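Gripper touches down on the plate too early in the simulated cell, then the arm faults
Pledside Help > Arms and Cells > Simulation
Posted January 2019
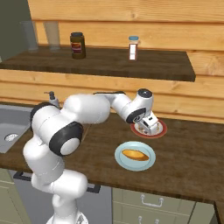 Prurkix

I maintain a simulated kitchen cell in Protent, used to check arm programs before they go to the real one. The task is a bread transfer between two plates on the counter, one light blue and one white with a red rim. The approach to the blue plate is fine. At the red-rimmed plate the fingers reach the surface before the program expects them to, the controller keeps driving down, and the run stops with a position error on the wrist.

Settings as they stand now:

Physics step: 2 ms
Approach speed: 200 mm/s down to the pre-contact height, then 20 mm/s
Pre-contact height: 14 mm over the taught surface
Tool offset: entered by hand from the gripper drawing
Plate collision shape: convex hull, generated on import

The pose was taught against the countertop and the plate thickness added in the script. I have re-taught it twice with the same result. The error is always in the same direction, 9 mm high. Lowering the final speed only delays the fault. I also raised the error limit, which let the run finish but left the fingers sunk into the plate mesh, so I put it back.

Is this a tool offset problem or a collision shape problem, and how do I tell them apart without rebuilding the cell?

Villanueva

Check the collision shape first. A convex hull cannot represent a dish. It closes over the hollow, so the solver sees a lid stretched from rim to rim. Fingers that come down in the middle make contact at rim height, and the rest of the commanded travel shows up as position error.

To confirm it:

1. Turn on the collision overlay and turn off the visual meshes. If the plate has a flat top with no recess, you have found it.
2. Jog to the pre-contact pose and step down 1 mm at a time with the contact log open. Write down the height of the first contact.
3. Compare that height with the top of the rim in the plate model. If they agree, the offset is probably good.
4. Move the plate aside and repeat step 2 on the bare countertop. If contact there is also early by the same amount, the offset is wrong and the hull is a second, separate problem.

Step 4 is the one that separates the two causes. Do not skip it because step 1 looked convincing. I have had both faults in one cell, and fixing the hull alone turned a large error into a small one that took another day to find.

For the repair, use a convex decomposition or build the plate by hand from a thin disc and a ring of short boxes. The hand-built version is faster to solve and does not change when somebody re-imports the mesh. Do the same for the blue plate. It has a raised rim as well, and you may only be getting away with it because the fingers close on the bread above rim height and never go down to the plate.

Also check the contact margin on the finger pads. Protent adds the margins of both bodies, so a generous value on each one will give you early contact even with correct shapes. Keep it under 1 mm on parts this thin.

After any change to the shapes, run the cell at the slow speed for the whole descent and watch the wrist torque. It should stay flat until contact and then rise once. A sawtooth means the physics step is too long for the contact stiffness. Halve the step before you touch the stiffness.

user_pledside_4

had something like this, it was the tool frame. Ours was on the flange face and the drawing measured from the other side of the adapter ring. Re-enter the offset and see. If that doesn't do it, reinstall the gripper package, there was a bad one in August

Prurkix

Ran the four steps. The overlay shows a flat lid on both plates. First contact on the red-rimmed plate matches the rim height in the model. On the bare countertop contact is where it should be, so the offset stays as it is and I have not reinstalled anything.

I replaced both plates with a disc and ring. The early contact is gone and the program runs through without the fault. Torque rises once at contact, with a slight ripple afterward – I have set the step to 1 ms and will look at the finger pad margins next. They were still at the import default.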